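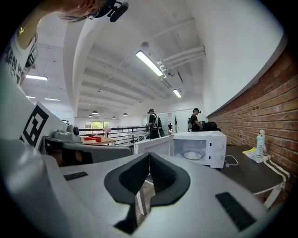
Week 4 of the course asks a question most of you answered on the intake form with a cheerful "yes": can a machine do the chores yet? I'd like you to hold that answer until the end of these notes. We start with reheating lunch, since it's the chore everyone thinks is solved. The microwave has two knobs, a door that swings to the left, and a round turntable that sits on the floor of the cavity, and any eight-year-old can work the whole thing while arguing with a sibling. For a hand-held gripper, every one of those parts is a separate homework problem.

## 4.1 What the chore is made of

Write "heat up the soup" on a page and then keep breaking it down until you get bored. Most of you will stop too early. A usable list looks more like this:

- find the door and get it open without dragging the oven across the table
- keep the bowl level on the way in
- set it down on the turntable, clear of the walls
- let go (students always forget letting go)
- close the door until it latches
- turn a knob to a setting and stop there

Knobs deserve a paragraph. A push button forgives you. A knob wants a grip, a twist, and some idea of where it was when you started. Your wrist handles this and never files a report.

## 4.2 The number on the poster

Suppose a vendor, call it Trerow, tells you its kitchen arm completed a chore 1,000 times. Ask the following before you applaud:

1. Same bowl every time?
2. Same oven, same spot on the table?
3. Who put the bowl back?
4. What counted as a failure, and who got to decide?

Question 3 has ended more sales calls than the other three put together. A person resetting the table after each run is doing a chore too, and arguably the harder one.

Our own Plultusik exercise has the same weakness, and I'm telling you before you find it. The log has 3,570 attempts at opening a door. It's a fine log. It tells you a lot about one door.

## 4.3 Shop floor versus kitchen

Factories got there first by cheating, and I mean that kindly. The part arrives in the same place, facing the same way, and a fence keeps people out. Kitchens have people in them, and people move the salt.

Emmett Oyelaran's guest lecture on the Makris packing line is worth a second listen on this point. His cell ran well until the supplier changed the tape on the cartons. Nobody thought tape was worth an email. Pay attention to the part where he lists what the night shift was still doing by hand.

## 4.4 For the seminar

Pick one chore from your own home. Dishes are taken; I have read enough about dishes.

Break it into steps, then mark each one:

- **A** a machine in a fixed setup could do it today
- **B** it could do it in a kitchen it had seen before
- **C** I would not leave the room

Time yourself doing the chore. If your list has fewer than 23 steps, look again at the part where you pick things up. If it has more than 50, you may have chosen moving house.

Bring one page, on paper. Read the Clondum case beforehand, including the appendix, where they keep the failures.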